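El zinc y la piel: qué esperar de un suplemento

Varias lectoras nos han escrito en las últimas semanas con la misma duda: si merece la pena tomar zinc para la piel grasa y los granos que salen en la barbilla. La respuesta corta es que depende de cuánto zinc se tome ya con la comida. La larga va a continuación.

El zinc es un mineral que el cuerpo necesita en cantidades pequeñas, pero a diario, porque apenas lo almacena. Interviene en la división celular, en la cicatrización y en el funcionamiento de las defensas. En la piel, además, participa en la respuesta inflamatoria. Por eso se estudia desde hace décadas como apoyo en el acné leve y moderado, con resultados desiguales: algunos ensayos encuentran mejoría frente a placebo y otros no ven diferencia. En general, los antibióticos y los retinoides que receta el dermatólogo funcionan mejor.

Cuánto hace falta

Una mujer adulta necesita en torno a 8 mg al día y un hombre adulto 11 mg, según las tablas más usadas. En Europa los valores suben un poco si la dieta lleva mucho cereal integral y legumbre, ya que los fitatos de esos alimentos reducen la absorción. Remojar las legumbres y elegir pan de masa fermentada ayuda a compensarlo.

Las fuentes más ricas son las ostras, la carne de vacuno, el cangrejo, las semillas de calabaza, los anacardos y el queso curado. Quien come de todo suele cubrir lo necesario. Tienen más riesgo de quedarse cortas las personas con dieta vegana estricta, las que padecen enfermedades intestinales y las embarazadas con náuseas prolongadas.

Qué formas hay en la farmacia

El gluconato y el picolinato son las más habituales y se toleran bastante bien. El sulfato es más barato y molesta más al estómago. El óxido se absorbe peor por vía oral, aunque en crema va muy bien para rozaduras y piel irritada.

En nuestra tienda tenemos ahora dos referencias. Vilitz trae gluconato con 10 mg de zinc por comprimido y es la que solemos recomendar para empezar. Rornero combina zinc y cobre en cápsula vegetal, pensada para quien va a tomarlo durante más de un mes - el zinc en dosis altas y mantenidas interfiere con la absorción del cobre. El bote de Rornero se había agotado en mayo y ya vuelve a estar disponible.

Cómo tomarlo

Con comida, mejor a mediodía. En ayunas provoca náuseas a mucha gente. Conviene separarlo al menos dos horas de los suplementos de hierro y de calcio, y también de ciertos antibióticos (tetraciclinas y quinolonas), cuya eficacia puede reducir. Si toma medicación a diario, consúltelo antes en el mostrador o con su médico.

No pase de 25 mg al día sumando todas las fuentes, salvo indicación médica. Revise la etiqueta del multivitamínico, si lo toma, y la de las pastillas para la garganta en invierno, que a veces llevan zinc.

Los cambios en la piel son lentos. Dé un margen de dos o tres meses y, si entonces no nota nada, déjelo. Si los granos duelen, dejan marca o aparecen de golpe en la edad adulta, pida cita con el dermatólogo y no espere.

Lo que contestaron los lectores

En la encuesta de primavera preguntamos por los suplementos para la piel. Recibimos 228 respuestas. De ellas, 37 personas dijeron tomar zinc en ese momento, y casi todas lo combinaban con alguna crema. La queja más repetida fue el malestar de estómago, y la mayoría de quienes la mencionaban lo tomaban antes del desayuno. Gracias a quienes dedicaron un rato a rellenarla. La próxima encuesta tratará sobre protección solar y llegará en junio. 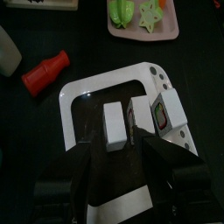
Novedades en el mostrador

Ha llegado el gel limpiador de Sqalli en formato grande, sin perfume, para pieles mixtas y grasas. Se usa por la noche, con agua tibia, y se aclara bien. La crema de manos Gasura cambia de tapón y mantiene la fórmula. Los pedidos por teléfono se recogen a partir de las cinco de la tarde.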